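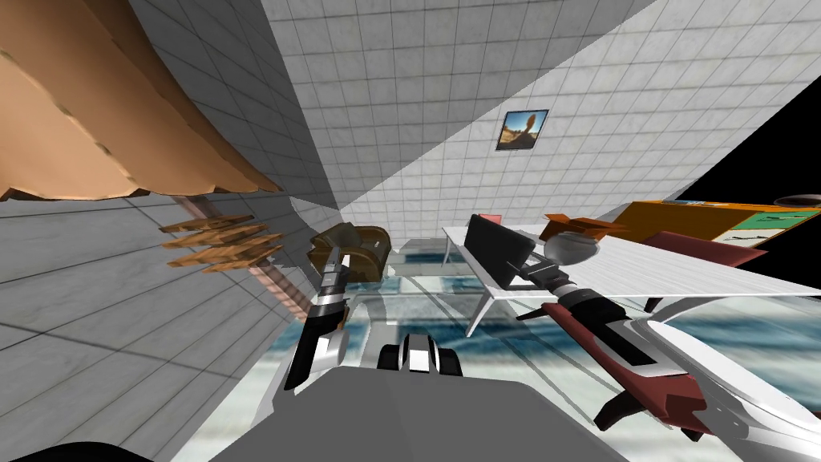 Grading a robot in simulation tells you very little unless the grader writes down what counted as a pass, Fadi Daher wrote in reply to the draft rules Candlow put out for comment in August.

The final version of those rules was released on Nov 24, 2022. It covers how labs report tests of robot arms run in simulated rooms.

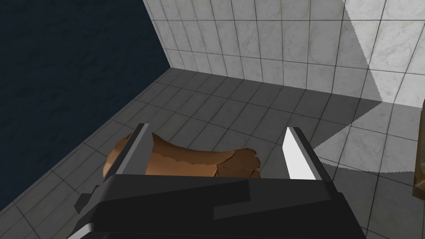
Candlow's rules ask for a written definition of every task before the first run. Under the old Trirnisby guide, a lab could log "object between fingers" as a grasp. The brown, ragged-edged item between the two gripper fingers would fit that wording whether or not it was ever lifted. The new text requires a lift held for 6 seconds, with 100 runs per task and all failures reported.
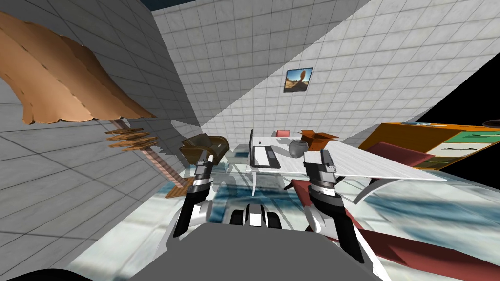

Reading time: 1 min

Room layouts must also be filed with the results. A cluttered room with a desk, a laptop and an open box has to be listed as such, and a lab that moves furniture between runs must say so.
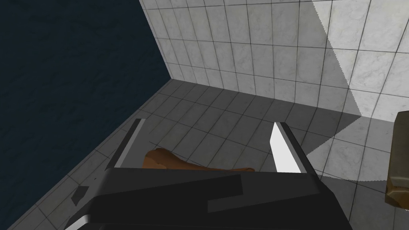
Labs will have 30 days to update reports already submitted. Sternau and Jatoi have both said they will follow the rules. Jatoi has 3250 logged runs to check against the new definitions and plans to start with its grasping tests.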